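Tue 13 February – Sarnwood visit, notes

Set up at the Sarnwood open day from 9. Bujar and I brought both pairs of grippers and the spare charger. Vesna Bošković did the talking, which left us free to watch the visitors' hands.

Task for the day was clearing mixed small goods off a table, two people working at once. Sealed packets and small boxes, mostly. Visitors got a short practice and then a recorded go. We kept the sessions short this time and the line moved better than it did at Buretti. 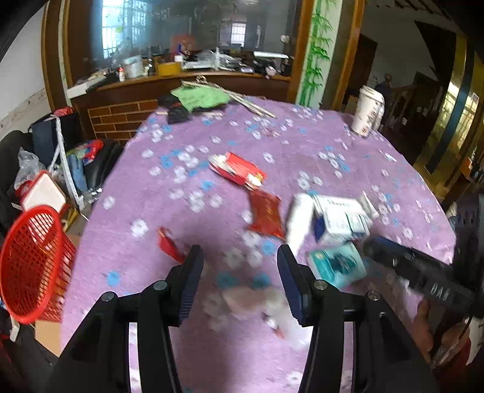 Most people close the fingers too early. Carter MacLeod told them to wait until the pads were on both sides of the item, and after that the boxes were easy. Soft packets are still the hard part – they fold and slide out if you take them near the end. Dušan wants to try the softer pads. I'd change the grip point first and leave the pads alone.

Two people working at the same table get in each other's way more than I expected. Need a rule for who goes first, or a wider table.

Totals: 128 recorded goes, 4 thrown out for bad sync. All on the Bivus drive, not yet checked. That leaves us short of the 2000 we want by the end of March, so we need more days like this one.

Questions from visitors: mostly price and weight. One man asked if it works left-handed. It does, but the trigger on pair 2 is stiff. Bujar to look at it.

To do: copy the drive, order cable ties, send Vlasta Leka the sign-up sheet.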